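Updated Dec 18, 2025

# Wevmont Field Scale Set: north arrows, scale bars and corner targets

If you've ever sat down in August with a full card of unit photos and found that half of them have no scale in them, this set is for you. We make it for small digs, field schools and anybody who records trenches with a regular camera and wants the plans to line up later. It all packs flat, it all reads well from above, and every piece can be rinsed off in a bucket at the end of the day.

The set started as a job for Hjørdis Berge, who was recording a farm site with a house floor from 1865 and kept losing her targets in the pale sandy soil. Plain black on white was too bright at noon and the camera couldn't find the centers. We tried a few different grays and matte coatings, sent them out to her in the mail, got them back muddy, and kept going until she stopped complaining (she has high standards, and we're glad she does!).

## What's in the set

- 9 corner targets, each with its own number, with a hole in the middle that drops over a unit nail
- 2 scale bars, one long and one short, marked on both faces
- 1 north arrow with a spirit level set into the back half
- A canvas roll with a pocket for each piece and a flap that ties shut

The long bar folds once at the middle. The hinge is stiff on purpose, so it stays straight when you lay it across a gap or lean it on a section wall. Give it a week of use and it loosens to just about right.

## Corner targets

These are the part we like best. The hole fits the common nails used for unit corners, and the target sits level even when the nail leans a bit. The pattern is a simple four-quarter check with the number beside it in big type, so you can read it in the photo without zooming in and guessing whether it's a 6 or an 8. We underline both of those anyway.

Nine is enough for a block of four units that share corners, with no moving things around halfway through. For a single unit, put four on the corners and spread a few more over the floor and ledges. Points at different depths help a lot when you build a model from the photos, much more than extra points along the top edge do.

## The matte finish

The coating is called Zaron and it's the reason the set works in full sun. It cuts the glare off the white parts so the edges stay sharp, and it takes pencil, so you can write the unit and level right on the spare panel of the north arrow and wipe it off afterward. Grease pencil works too but it takes some rubbing. Please keep solvents away from it - they lift the finish, and we can't redo a single piece.

## Using it with your software

Any program that lets you place control points by hand will take these targets. Write down the coordinates for each numbered target when you shoot them in, keep that list with the photos, and type them in once per unit. If your corner points line up and the middle of the floor still looks wavy, the trouble is usually in the photos: too few of them, or all taken from one side. Walk the whole way around, overlap more than feels needed, and then do a second loop a bit lower down.

## Cleaning and care

Water and a soft brush for most soils. Sticky clay comes off more easily if you let it dry first. A drop of mild soap is fine, and so is a cloth, as long as it isn't full of grit. Dry the pieces before they go back in the roll, and leave the roll open overnight if it got rained on. 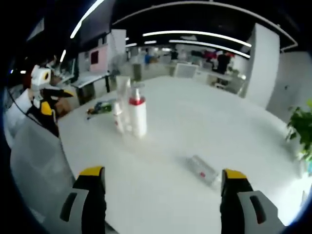
*White bottle with a red band and a clear pump top, on a white table.*

The level in the north arrow can be replaced with a small screwdriver. The hinge pin on the long bar can too, though it takes patience and a second pair of hands.

## Carry options

The canvas roll fits in the side pocket of most field packs. If you'd like something tougher, the Lindqvist case holds the full set plus a line level and a couple of trowels, and it shuts tight enough for boat work. The smaller Flolico sleeve takes only the north arrow and the short bar, and it's great for survey days when you're walking a lot and photographing single finds.

## Spares

Lost targets are a fact of life (backdirt piles eat them). Single targets can be ordered by number, so your set stays complete and your old coordinate lists still make sense. The order code for spares is 121 followed by the target number. Scale bars and north arrows are sold one at a time as well, and both come with the same finish as the ones in the set.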